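3/3/20 — bench notes, glue pots + hinge clamps

Started late. Hide glue had been soaking since last night, 25 g dry to twice that in water, nice and swollen, no lumps this time. Warmed the small pot first. The big one still takes forever and I only had the cello top joint and the two linings to do so no point.

Szymon wants to know if the Birnunus granules are any different from what we had in August. So far: smells less, gels quicker. Quicker than I like. With the old batch I had time to brush both faces, set the joint, rub it, swear at it, and get the clamps on. With this one the first joint was already going tacky on the second pass of the brush. Tried again with the wood warmed on both sides and the bench heater on, much better. So maybe its not the glue, maybe it's that this room is freezing. Same thing I wrote last winter I think.

Test joints, spruce offcuts, edge to edge, all planed fresh:

No. 1 — cold wood, straight glue. Starved looking line, broke clean along the joint by hand. Useless.
No. 2 — warm wood, straight glue. Broke in the wood, mostly. Good.
No. 3 — warm wood, glue thinned a little more. Broke half and half. Don't thin it.
No. 4 — warm wood, pinch of salt to slow it down. Still in the clamp. Will not touch till tomorow.
No. 5 — same as 2 but rubbed only, no clamp. Also leave it.

The salt thing is from Santino, who got it from somebody at Benítez when he was there. He says a good pinch, I asked how much is a good pinch, he held up his fingers. So I weighed what he held up and got 2 g, for a pot this size that seems like a lot. Used half.

Pot temp. The dial on the Satano warmer still reads high. Put the glass thermometer in the water jacket and it was 5 degrees under what the dial says, both times I looked. So set the dial up to allow for it and check with the glass one. I've put a pencil mark on the dial. Don't rub it off please. If the glue starts to skin over, lid on, don't stir the skin in, lift it out with a stick.

Top joint for the cello: not today. Shot the edges again with the long plane, held to the window, there was light at the lower end, not much, maybe the width of nothing but I could see it. Took three more passes, gone. Then found I'd opened up the other end. Stopped there before I made the plate any narrower. The Handano iron needs regrinding, there's a nick near one corner and it leaves a line you can feel with a nail. Did the back bevel only, ran out of patience for the rest.

Linings went on fine. Willow, bent yesterday, a bit of spring in the treble side lower bout but the pegs pulled it down. Used 18 pegs on that side and would have used more if I had them. We need more pegs. The ones with the weak springs I've thrown in the coffee can, somebody fix or bin them.

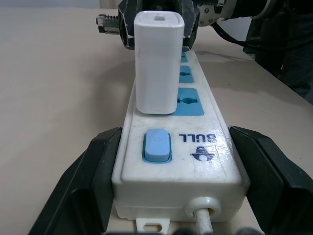
Power strip, switch end.

Power: warmer and bench heater should not share a strip. Heater goes straight in the wall from now on. Warmer and lamp can share. Switch off at the strip when you leave, even if you think the warmer is off, the warmer's own knob has no proper off click and I don't trust it. I'll ask about getting another outlet by the window bench, been meaning to.

Other bits

— Brushes: the ones with metal ferrules are staining the glue. Cord-bound ones only in the pot. Rinse in hot water right after, not tomorrow.
— Leftover glue into the fridge in the jar, dated lid. It's good for a few days. If it smells, out.
— Cauls for the top joint need new cork on one side. Cork is in the drawer under the bending iron.
— Szymon borrowed the small square, I need it back for the neck block.

Still to do: break nos. 4 and 5, write down which way they fail. Regrind the plane iron. Reshoot the top joint from the lower end, take lighter cuts, check after every pass and not after three. If 4 holds as well as 2 I'll use the salted glue for the center joint, more open time on a plate that long would be a help. Ask Santino to be here for it, can't do the big clamps alone and keep the plate flat.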